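By six in the evening I was starving, and the ferry to Truddale didn't leave for 2 hours. Then I found the microwave, and oh, what a microwave! White, bright as a little theater inside.

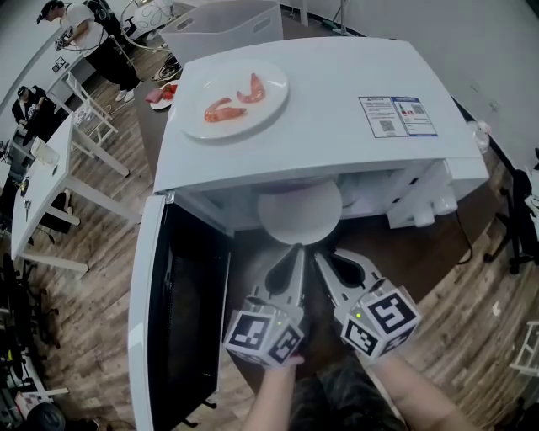
Door open, shrimp-shaped bites waiting on top.

I'd been dreaming of those two pink curls since Birkerby. I leaned in close to the lit plate and laughed out loud. Supper! After 300 miles of crackers, supper at last, and I wanted every bite.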